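Equipment Planner, Robotic Handling (fixed term)
Winuvent — Jullanero site
Posted Apr 13, 2022

Winuvent is hiring an equipment planner for its tabletop handling program. The position covers buying, budgeting and replacement planning for small robot arms, grippers, cameras and the benches they are used on. It is a full-time contract to the end of next February, with one possible renewal.

Background

The program trains and tests arms on household pick-and-place tasks: plates, bottles, pieces of toy food, small kitchen items. Work is done at bench scale. Most of the money goes to parts that wear or go missing, and very little of it was planned for in the first year. Fingertips, wrist cameras and cables were ordered one at a time, at retail price, when something had already stopped. The planner will replace that practice with a yearly schedule and a stocked shelf.

Objects are also a budget line. Each task needs a fixed set that can be bought again in the same size and colour, and lying positions matter as much as upright ones when a gripper is being chosen. A bottle on its side needs a different opening and a different approach from a flat plate.

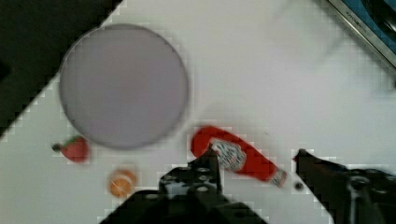

Liis Venckus asked that the ad be clear on one point: the planner has to spend time at the bench, as the last two quotes for fingers were written from a catalogue and neither listed the jaw opening. The hiring group agreed, and bench time is now part of the duties below.

Duties

Keep the equipment register for 19 arms and their attachments, including serial numbers, service dates and expected end of life.

Prepare the annual equipment budget and a mid-year revision. Separate capital purchases from consumables.

Write specifications and request quotes. Specifications must state payload, jaw opening, finger material, mounting pattern, cable length and lead time.

Compare the current Ilska grippers with at least two other options before the next bulk order, and report on total cost over the service period — purchase, spares, shipping, duty and labour for fitting.

Set reorder points for fingers, fasteners, camera mounts and table surfaces. The present stock target is 200 finger pairs. The planner may propose a different figure with supporting data.

Spend one half-day per week at the benches with the operators, recording faults and wear.
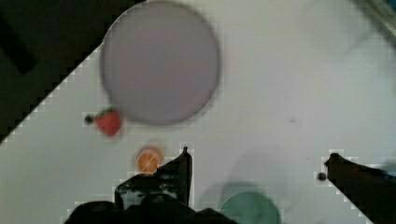 Wear is logged by hours of use, and the inspection interval for fingers is currently 600 hours. The interval was set before the program moved to mixed object sets, so an early task will be to check it against the fault log and adjust the spares order to match. Table surfaces have no interval at all and are replaced on request. The planner will set one.

Requirements

A diploma or degree in mechanical, electrical or industrial engineering technology, or equivalent work experience.

Three years in purchasing, maintenance planning or lab management where the equipment was used daily.

Able to read a mechanical drawing and a supplier data sheet, and to notice what has been left out of either.

Good spreadsheet skills. The register is kept in Kim, our in-house inventory tool; training is provided.

Experience with import paperwork is useful. Programming is not required.

Conditions

The work week is 38 hours, on site. Some lifting is involved. Safety footwear is supplied. Travel to suppliers is limited to a few trips per year and is paid in advance.

How to apply

Send a resumé and a one-page cover letter to Loan Thân at the Jullanero office, with "Equipment Planner" in the subject line. Please attach one sample of a budget, specification or replacement schedule you have written. Prices and supplier names may be blacked out. Applications without a sample will not be reviewed.

Short-listed applicants will be given a finger and mount data sheet and asked to draft a request for quotation from it — one hour, paid. Applications are read as they come in, and the posting stays open until the position is filled.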